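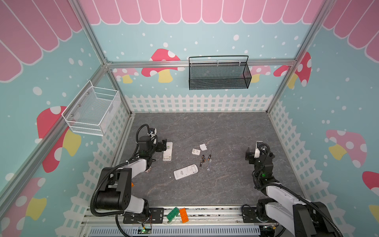

Home Papers Authors Search

4. Setting up and looking after the cell

The cell, which we call Stodus, has two arms fixed to its front rail, and its usual job is taking batteries out of remote controls. We are rather fond of it, and we hope that what follows will save other small laboratories a good many evenings. The two arms share one work surface, and most of our care goes into keeping their ideas of where that surface lies in agreement.

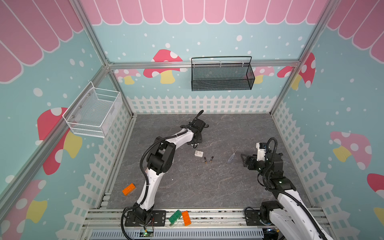
Figure 3. The Stodus cell, with both arm bases on the front rail and the screwdriver on the work surface.

Every morning in June we checked the base bolts first, then the cable hoses, which do like to creep round the elbows if you let them. After that we ran 19 slow reaches with each arm and compared the readings with those of the day before. 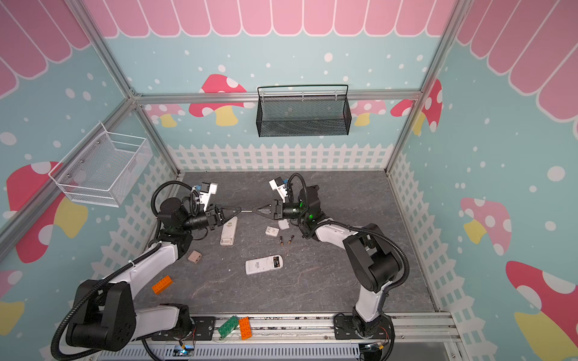

Section prepared by Igor Pietrzak and Igor Sobczak, Sowa Laboratory

For the two-handed check, both grippers take hold of one thin metal rod, and we read the joint loads while they keep still. A steady pull on either side tells us that one base has shifted, and we loosen it, settle it and begin again (tea helps). We repeat this check after every 200 trials.

Finger pads wear sooner than anything else in the cell, and a worn pad lets the screwdriver handle turn just as the tip needs to push.

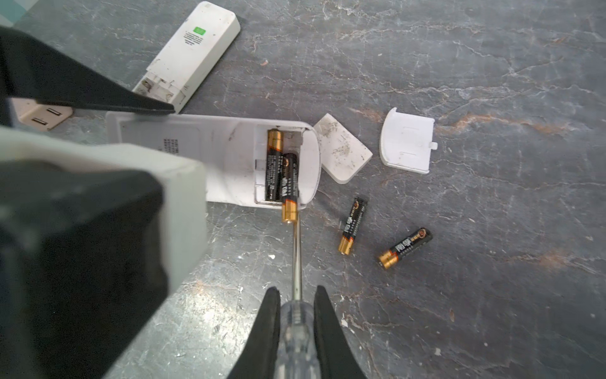 When should the finger pads be changed?
We change them as a pair, as soon as a held tool can be twisted by hand with the gripper closed, and then repeat the rod check before any further trials.

Related items
Honden: a bench for shared tool handling
Cable care on the Hesard arm

This site uses cookies. Accept Settings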